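Boletim Larkarmont — Janeiro
Obras e manutenção

Sala 9: tubagem à vista, estores e regras de utilização

A sala 9 voltou a estar disponível para marcações desde quarta-feira, 8 de janeiro de 2020. Quem lá trabalhou no outono vai notar diferenças, sobretudo se olhar para cima. Seguem-se as informações de que precisam os inquilinos do segundo piso e os grupos que usam a sala à hora.

A principal alteração foi a passagem da tubagem para fora do teto falso. Durante anos, cada fuga obrigava a levantar painéis, e os painéis antigos partiam-se quase sempre nos cantos. Na última intervenção, a equipa de Bořivoj Skála precisou de dois dias para encontrar uma junta que se trocou em vinte minutos. A administração decidiu então deixar os tubos à vista, pintados de branco, presos ao teto e à parede por abraçadeiras. Fica menos discreto, mas chega-se a tudo com um escadote.

O trabalho foi adjudicado à Dreritz, que já tinha feito o corredor do lado norte. O orçamento foi de 2324 euros, mais 589 euros de pintura, e não houve trabalhos a mais. As paredes e o teto levaram duas demãos do mesmo branco mate que se usou na receção. Ainda há uma lata na arrecadação para retoques — quem riscar a parede ao mudar móveis deve avisar, e não tentar resolver com corretor, como aconteceu na sala 4.

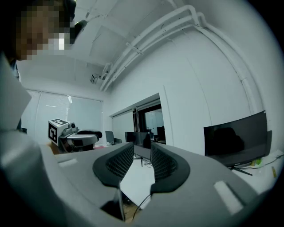
Sala 9, com os tubos no teto e os estores fechados.

Os tubos atravessam o teto e descem em curva pela parede da direita. Pede-se que não se pendure nada neles: nem casacos, nem faixas, nem cabos de extensão. As abraçadeiras foram calculadas para o peso dos tubos e pouco mais. Para cartazes há uma calha metálica no corredor, junto à porta, com ganchos que se pedem na receção.

Quanto à janela, os estores são claros e deixam passar bastante luz mesmo fechados. De manhã, com sol, dá para trabalhar sem acender as lâmpadas. Para projeções, no entanto, a sala não escurece por completo, e quem precisar de escuro deve marcar a sala 6. Os estores abrem-se primeiro pela vareta e só depois se sobem pelo cordão. Vlastimil Mikuš já substituiu duas lâminas dobradas desde a reabertura e tem mais algumas de reserva, mas não muitas.

O aquecimento foi purgado na semana anterior à reabertura. Nos primeiros dias podem ouvir-se estalidos nos tubos quando o sistema arranca, por volta das sete e meia, e outra vez ao fim da tarde. É a dilatação normal. Já um assobio contínuo ou uma mancha no teto devem ser comunicados no próprio dia a Boris Rusnák, na receção, ou deixados por escrito no caderno azul.

Marcações e arrumação

As marcações continuam a fazer-se na folha afixada à entrada, em blocos de duas horas. A Fikico mantém as manhãs de terça-feira até ao fim de janeiro; os restantes horários estão livres, salvo o que constar da folha. Quem cancelar deve riscar o nome até à véspera.

As mesas podem ser deslocadas, desde que se levantem do chão. No fim, o material de cada grupo sai com o grupo. Equipamento e cabos deixados de um dia para o outro vão para o armário do corredor, e a chave está com Branislav Říha. Não há limpeza ao fim de semana, portanto o lixo de sexta-feira tem de descer na própria sexta.

Próximas intervenções

Segue-se a sala 6, onde o teto falso também vai ser aberto. A data depende da entrega do material — a Moncrieff indicou a última semana de janeiro, sem confirmar o dia. Durante essa obra a água do segundo piso será cortada numa das manhãs, com aviso afixado nas portas na véspera. Os pedidos de mudança de sala entregam-se a Radomír Havlíček até ao dia 17.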